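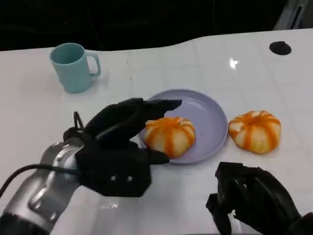 Photo: Bolldale Shared Workshop, two-hand bench

Setting Up a Plate-and-Bun Task for a Two-Hand Build

Once both arms move and the hands open and close on command, you need a task that is easy to reset and hard enough to show what is wrong. We use a plate, a mug and two striped buns. The steps below assume your arms are bolted down and the emergency stop works.

What you need

A shallow plate with a raised rim
A mug with a loop handle
Two buns of nearly the same size
Masking tape and a marker
A wrist cable long enough to leave slack

1. Route the cables first

Run the left cable along the outside of the arm and leave a loop at the top of the wrist. Move the wrist through its full range by hand, power off. If the loop pulls flat at any point, add 40 mm and try again. Ours was too short the first time and unplugged itself on a Tuesday night in the middle of a run.

2. Place the objects

Put the plate near the center of the table. Set one bun on the left half of the plate and the other on the bare table to the right, with a narrow gap between it and the rim. The mug goes behind the plate and to the left, handle facing right. Mark your start positions with small bits of tape if you want repeatable runs. We take ours up once the layout is saved in Clekard.

3. Set the hand heights

Bring the left hand in palm down, fingers over the bun and thumb low on the near side. Stop before contact and save this as the pre-grasp pose. Keep the right hand curled and clear of everything until the left hand has finished.

4. Close slowly

Start with finger speed at 19 percent. Bring the thumb in first, then the fingers. A soft bun will dent if the fingers lead, and a firm one will roll toward the rim. Lift 63 mm, hold, and lower.

5. Check for glare

A glossy white top throws bright spots from overhead lights, and the Girniden tracker sometimes reads one as an object. Move the lamp before you start changing thresholds — it takes a minute and usually fixes it.

6. Log the runs

Do 24 runs without changing anything, then look at the misses. If most are on one side of the bun, redo step 3. If they are scattered, check the wrist screws.

Next page: adding the right hand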